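Sornex opens its two-armed home helper kit to outside teams

15 Jun 2026

Sornex has put its two-armed household kit on sale to small labs, colleges and keen workshops, and the first people to get one going are already sounding very pleased with it.

The kit, called Feltik, is made for the sort of jobs that fill up a Saturday morning: picking up cushions, straightening a sofa, moving soft things from one place to another. It comes with a pair of arms, a gripper for each, the head camera, all the cabling and a set of lessons that take a new owner from first power-up to recording their own tasks. The full kit costs £3000, and a version for teams who already have their own computer is £2000.

Aqeel Awan, who looks after training at Sornex, has spent much of the spring running the kit in ordinary furnished rooms. He says soft furnishings were the obvious place to begin.

"A cushion is lovely to work with and a real test as well," he said. "It bends, it sags, it never sits the same way twice, and every home has one. If you can teach the arms to deal with that, you've learned most of what you need for towels and blankets too."

Feltik at work in a living room

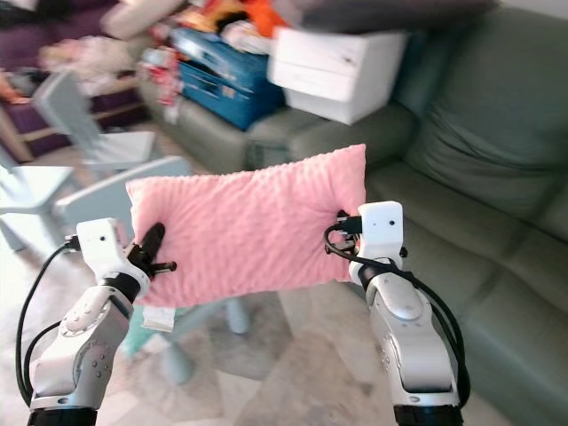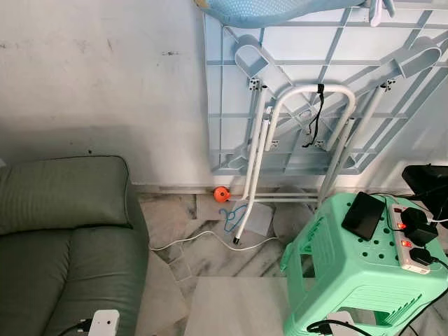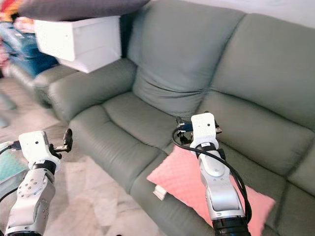

Buyers get 25 ready-made tasks with the kit, and this is the part that really impressed us. Each one can be played back, slowed down and changed, so a beginner can start with something that works and then make it their own. The cushion tasks are the best of the lot. Holding a pink pillow level between two grippers, one at each end, looks simple enough until you try steering both arms yourself, and the lesson on it is patient and very clear (there is a good section on how hard to pinch, with plenty to say about thick, bobbly fabric). A later lesson moves on to placing a cushion on a seat and choosing which arm should reach across.

The head camera deserves a mention as well. It gives a wide view, wide enough to take in most of a sofa, and the recording software is quick and easy to search. You can tag a good attempt the moment it finishes, which saves a great deal of scrolling later on.

There are a few things we would like to see improved. The cables on the outside of the arms need room to move, and the printed guide gives them only half a page. The grippers are sold in one size for now, although a longer set of fingers is due in August. Setting up took us most of an afternoon, mainly down to the software updates.

Help is good, though! Sornex runs a support desk from its Bokach office, and both of our questions were answered the same day. Owners can also swap recordings through a shared library, which already holds 900 of them and is free to use with either version of the kit.

The first outside team to buy one was Mohmand, a small workshop that runs evening classes in practical electronics. It plans to use the kit with adult learners, starting with the cushion lessons and moving on to folding tea towels by the end of the course.

Orders are open now through the Sornex website. Delivery takes four weeks, and the arms come with a two-year guarantee. Spare grippers and cables can be bought separately.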